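Sciences juniors > Robots > Apprendre par l'exemple

Comment un robot apprend-il à nettoyer un miroir ?

Un robot ne devine pas les gestes. Il lui faut des exemples.

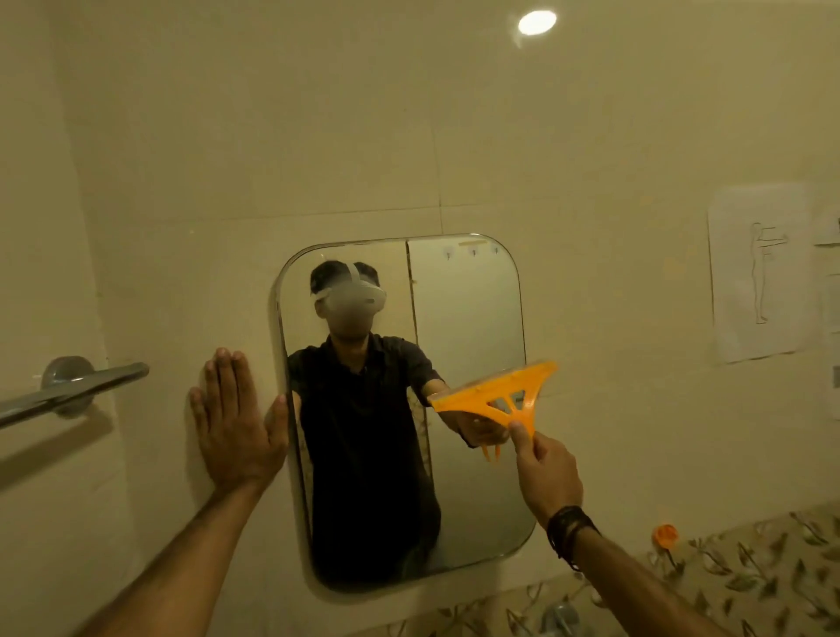
Chez Wanetik, des personnes portent un casque et font des gestes de tous les jours. Le casque enregistre ce qu'elles voient - les mains, les objets, les murs. Pour un seul geste, il faut 100 essais, dans 3 pièces différentes. Un programme, Punix, les compare ensuite et cherche ce qui se répète.

Dernière mise à jour : 28 janvier 2020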